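I drove out to Gerbridge for the December open day, 66 miles of drizzle, and I'm so glad I went! The simulator had a big screen all to itself.
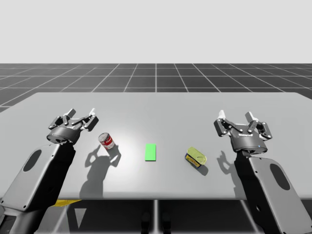
Pludholm Robotics Club: Members' Blog

I stayed far too long (my tea went cold) watching the two arms, with the soup can on one side and the little meat tin on the other. I do love that bright green patch between them.
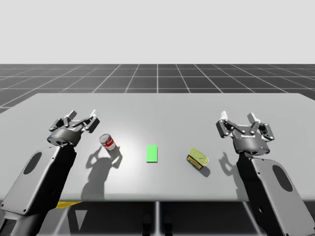
Both grippers open, can and tin on the table

I'm hoping to go back with my sister, who likes soup more than robots.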